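4.2 Equipment costs and wear parts

The budget for the folding cell was drawn up in June, before any purchase order went out. Two suppliers were asked to quote, Seso and Eltilport, on the same list: one arm, one two-finger gripper, a wrist camera, a controller and a mount for the bench. The Seso quote was lower for the arm but left out the camera bracket and the cable set. With those added, the gap was small, and the choice came down to delivery time and the price of spares.

Fingers were budgeted as wear parts from the start. They touch both the cloth and the bench surface on most picks, and our first plan, which allowed one pair per year, was too low. A pair costs 348 and the full gripper 2,165, so the plan now carries 2 spare pairs per cell and no spare gripper. Fig. 5 gives the wrist view with the fingers open above a bunched garment; the scratches and fibers on the fingertips can be seen at this distance.

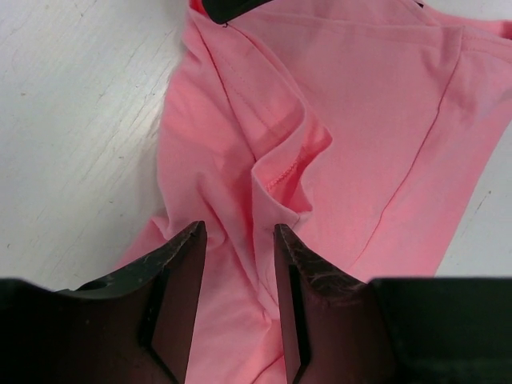 Materials and methods

Fig. 5. Wrist camera view of a crumpled pink garment, most likely a T-shirt, on the white work surface. Scuffs are visible on both the fingers and the surface.

Costs were split into purchase, setup and upkeep. Purchase covers everything on the supplier invoice. Setup covers mounting, wiring and camera calibration, which were done in house and charged at the shop rate. Upkeep covers fingers, cables and the work surface, for which we set aside 930 per cell per year. Software from Flirby was licensed per site and is listed separately in the totals, as adding a second cell does not change it. Shipping and import fees are left out, since they differed too much between the two quotes to compare.

Prices were fixed at the date of the quote and were not adjusted for later changes. Staff time spent on choosing a supplier was not recorded.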